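I sat through the Henriques water board meeting in September so you didn't have to, and wow, what a night! The board wants to hand its meter contract to Tolteck for another 20 years (no bids, no hearing) and it gave the public 2 minutes each to object.

I asked for the contract. I got 142 pages, 74 of them blacked out - even the table of contents!

My neighbors and I have been arguing it over at dinner ever since, and we can't agree on whether to sue.

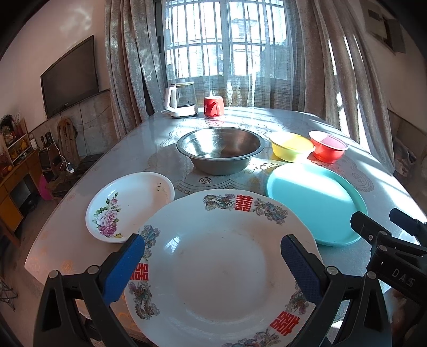

What Kultelow did

Kultelow voters forced a ballot question on theirs.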